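Newsletter > Floor Notes > Things That Broke

The day the gripper wouldn't let go

16 Mar 2023

Okay, so a few of you wrote in after last month's issue asking why our Kelden sessions had stopped, and I said something vague about "a tracking issue" and moved on. Arvid told me that was a cop-out (he's right), so you're getting the whole story, including the part where I ignored a warning tone for most of a morning.

Quick refresher for the new subscribers. We collect hand demonstrations for the folding and tidying tasks. One of us walks around with a handheld gripper, does the chore, and the recording gets turned into something the arm over at Kesholm can learn from. The handheld knows where it is partly from its own camera and partly from printed markers. When those two agree, life is good. When they don't, the recording is junk, and for the powered version it's worse than junk, because the fingers take their closing force from the same little computer.

That last bit is what bit us. I was doing towels with the powered unit, nice and slow, run 20 of the day, and the fingers closed and just kept closing. I let go of the trigger. Nothing. I squeezed and let go again, which is the thing everybody does with a stuck trigger and which never helps! Then Inês Marinho, who was my second that morning, reached over to pull the towel out and got the side of her thumb in there. She's fine. It was a red mark and a good deal of swearing in Portuguese, and she was back on the floor after lunch. But the unit is limited to 30 newtons and the log says it went to 65 before I yanked the battery, so I don't feel great about it.

Here's what we worked out afterward. The pose estimate had jumped. The controller saw a hand that had supposedly teleported across the room, decided the data was bad, and went into what the manual calls "hold last command." The last command was close. And the force limiter lives in the same loop that had just been paused, so nobody was minding the limit. Log line 2515, if you're one of the people who asks me for log lines. You know who you are.

The beeping I'd been hearing since breakfast was the estimator complaining about marker confidence. I thought it was somebody's headset battery.

So the next week we stopped recording and went back to basics: everybody on the floor with their gear, a marker card held up close to the gripper, and walk the room until we could make the jump happen on purpose. It's dull work and I'd recommend it to anyone. 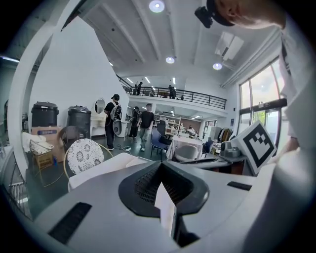 What we changed

First, the hold behavior is gone. If the pose jumps now, the fingers go limp. You'll drop your towel. Drop the towel! Tóth, the little shop that makes our controller boards, sent new firmware for this in two days, and I owe them a cake.

Second, the force limit moved to its own chip, so it keeps working whatever the rest of the unit is up to. Arvid Åberg did the soldering and would like it known that he did it without a magnifier.

Third, there's a kill cord. It's a loop on the wrist, it pulls the battery contact, and it's ugly. Wear it anyway. If you're the second person on a session, your hands stay out of the fingers until the cord is pulled, even if the towel is on fire.

Fourth (this one's on me), the confidence tone is now a different sound from the headset tone. It's a sort of goose. You won't mistake it for anything.

What I still don't know

Why the pose jumped in the first place. My money was on reflections off the windows. Arvid thinks one of the marker cards had been reprinted slightly small, so the gripper figured it was farther away than it was. Inês thinks it's both, and she's annoyingly good at this. We've forced the jump a few times with a bent card, which is at least something, but bent cards weren't what we had that morning.

The powered unit stays on the shelf until April. Passive grippers only before then, so if you're signed up for a Kelden slot, come along as usual, just expect a tired forearm. And if you have one of the older Vorunmont units at home with the same style of controller, please check what it does on a pose fault before you put a finger anywhere near it. Start with a sponge.

Shares 30 | Comments 4

dovetail_pete
We had the exact same "hold last command" thing on a bench unit. Ours held onto a ceramic mug. Briefly.

Marisol K.
Glad Inês is okay. Can you post the wiring for the kill cord? Ugly is fine by me.

floor_notes
@Marisol K. Drawing goes out with the next issue, once Arvid has redone it in pen.

tbrandt
Check your card size with calipers, seriously. Our office printer had "fit to page" on and it cost us a week.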